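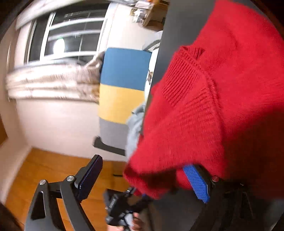 Textile Care Workshop, notebook entry, 31/12/2021

Subject: shrinkage in knitted wool, closing notes on the wash series and matters carried into the new year.

The wash series is closed as of this entry. Swatches from the Somport and Bartoš yarns have been washed, dried flat, conditioned overnight and measured. The Pama yarn came in too late to be conditioned with the rest and is entered separately in the back of the book. Colleagues are asked not to merge the two sets of readings, even where they appear to agree.

Method, for the record. Each swatch was knitted in stockinette on the same machine at the same tension setting, then marked with cotton thread at the corners of a square. Swatches were soaked for 15 minutes in lukewarm water with the neutral detergent, pressed between towels and laid on the mesh racks. No swatch was wrung. The hand-wash group received no agitation beyond the initial wetting. The machine group went through the gentle cycle in mesh bags, two to a bag.

Results in brief. The hand-wash group held its shape in both directions. The machine group lost length before it lost width, as expected, and the loss was greater in the Bartoš yarn than in the Somport. The Bartoš swatches also showed matting on the purl side, where the stitches had begun to close up. The Somport swatches are still open and can be counted without a needle. I attribute the difference to twist, the Bartoš being the softer of the two, but the supplier has not given us a twist figure and the attribution should be read with that in mind.

Ermira Perić repeated the measurements on nine of the swatches without sight of my readings. Our figures agree on all but one. That swatch had a corner thread that had pulled through to the next stitch, and it has been struck from the table. The thread should be tied off twice in the future. The instruction sheet has been changed accordingly.

A note on water. The supply to the wet room ran harder than usual through the first part of December, and the detergent left a dull feel on the early swatches that was absent from the later ones. Titilayo Okeke has suggested that the early swatches be rinsed again and remeasured. I have agreed to the rinsing but not to the substitution of the new readings for the old. Both will be kept, with the date of the second rinse written beside them.
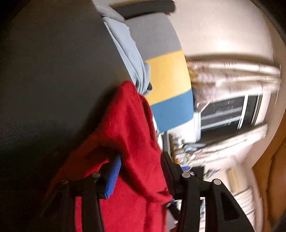 The question of drying remains open. Flat drying on mesh is our standing practice, and there is no proposal to change it for finished garments. For swatches, however, the racks take up the whole of the long bench for about 3 days at a time in cold weather, and other work has had to wait. A trial of drying on absorbent board has been requested. Points to settle before it begins:

Whether the board draws moisture unevenly from the underside of the swatch.
Whether the edges curl more than they do on mesh.
Whether a swatch turned once during drying can be compared with one left alone.

My own view is that the curl will prove the larger problem. Stockinette rolls at the edges in any case, and the mesh allows it to be eased flat while damp without dragging. Ermira Perić disagrees and expects the board to hold the edges better. The trial will proceed with Somport yarn only, as there is enough of it left from a single lot.

Equipment. The Trukeck scale was checked against the reference weights and reads true at the low end. It drifts slightly after long use and should be switched off between sessions — it has been left on overnight more than once. The spin dryer is noisy again. The feet have been leveled, with little effect, and a service visit has been requested. Until then it is not to be used for anything that will be measured.

Stores. Neutral detergent is adequate. Marking cotton is low in the white and plentiful in the gray, which does not show well against the darker yarns. Mesh bags with broken zippers are to be thrown out and not returned to the drawer. The drawer currently holds several.

On labeling. Swatch tags written in ballpoint have survived the wash. Those written in the new felt-tip pens have not, although the pens are sold as waterproof. Two tags had to be identified from the bench list. All tags are to be written in ballpoint until further notice, and the lot number is to appear on both sides.

Carried forward: second rinse of the early swatches; Pama readings to be completed and checked by a second person; board trial; letter to Bartoš asking for the twist figure and the fiber diameter, draft in the correspondence folder, unsigned.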